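The Robot Will See Your Shelf Now

214 shares | 9 comments

Ask the woman who runs testing at Dmytriv when a robot will clean her apartment and she looks at her coffee for a while.

"My apartment is a high bar," she says. "Let's start with a shelf."

Dmytriv makes software for robot arms, and for most of the past year its arms have been doing the kind of work a bored teenager does on a first job at a gift store. They pick things up, move them over and put them back where a customer can see them. The company calls this program Flolby. She says she had no part in naming it.

The good news, as she tells it, is that the arm got through 612 practice runs in March. The less good news is what counts as a practice run. "It's one object, one move. If you did 612 of those at your house, you'd have tidied the den and you'd want a medal. We had a team of engineers and a spreadsheet."

Of those, 79 ended with a person stepping in. She would like it known that this is a big improvement. She would also like it known that she has a nephew who needs more help than that to load a dishwasher.

What does it find hard? Anything thin, she says, and anything shiny. Mugs are fine. Boxes are a vacation. Glass gives the cameras trouble, and a thing that stands up by itself will happily fall down by itself if you nudge it.

"People think the grabbing is the trick. Grabbing is fine. It's knowing you've grabbed enough, and then letting go like you meant to."
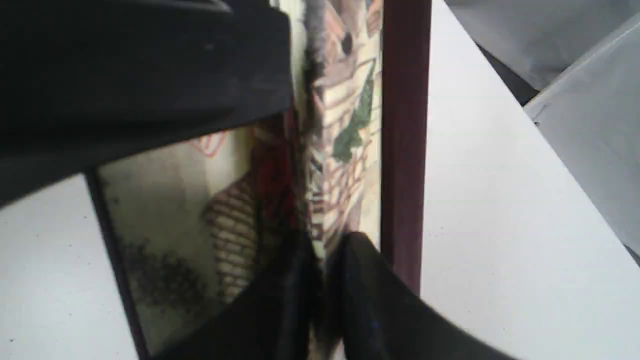 Picture frames, she says, are her favorite test and the arm's least favorite. Squeeze low on one and the top wants to swing. Come in from the side and the machine sees mostly an edge, and has to work out the rest. "My grandmother dusted forty years' worth of frames without once thinking about her angle of approach."

Flallum, a chain of home goods stores, has asked for a price. The answer, for now, is a number she won't repeat, though she will say that one pair of fingers costs $500 and that they wear out. The stores carry 4,000 different items. The arm is comfortable with a good deal fewer.

So, can machines do chores yet?

"They can do a chore," she says. "Slowly, on a nice clear table, with me standing there."

And who dusts at her place?

"It doesn't get dusted."

Related

Nerkside pulls its shelf scanner after a short trial
Why folding towels is still a job for people
We let a robot vacuum loose in a house with two cats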